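Local currencies: does anybody here still use one?

gurkivine_mike
OK so I went down a rabbit hole on community currencies and I'm hooked. The town of Lenutport has its own paper note, the Cirkent, and you can spend it at the bakery, the bike shop, even the dentist! One Cirkent trades for one dollar, and there were 2,564 of them out at last count. I love this stuff. Money that has to go to the shop next door, because the big chains won't take it.

tallgrass
Fun, but 2,564 dollars' worth is tiny. That's one household's rent and groceries. What does it change?

gurkivine_mike
It moves, though! A note gets spent, then spent again the same week. I'd take a small pile that keeps moving over a big one sitting in a bank. And last November it was only 1,851, so it's growing.

PennyJar
Growing in notes printed or notes used? Those are two different things. We had a scheme here and half of it ended up in drawers as souvenirs.

gurkivine_mike
Fair, I don't know the split. I'll ask. My own stash is 13 Cirkents, and I plan to spend every one on bread. 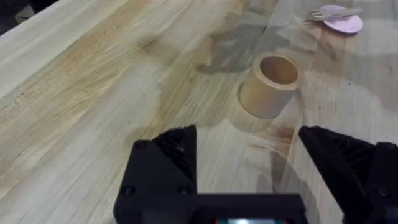 Shufen Qin
I kept the books for a scheme like this, and PennyJar has it right about the drawers. What helped us was getting suppliers in. A baker who can't pay the flour mill in local notes just swaps them back for dollars, and then the loop is over after one step.

tallgrass
See, that's my point. The mill pays its taxes in dollars. Everything leaks back sooner or later.

Shufen Qin
Sure it leaks. I still think a few extra stops on the way out are worth having. Ours was backed by 100 percent in dollars at the credit union, so no one got stuck.

gurkivine_mike
Oh, that's great to know! Does anyone know if the Cirkent is backed the same way? Their site only says "redeemable."

nwankwo_fan
I'd want that in writing before I took any. Check if there's a fee for cashing out too. The Nwankwo note charged one and the shops hated it.

gurkivine_mike
Emailing them tonight. Will post whatever they send back!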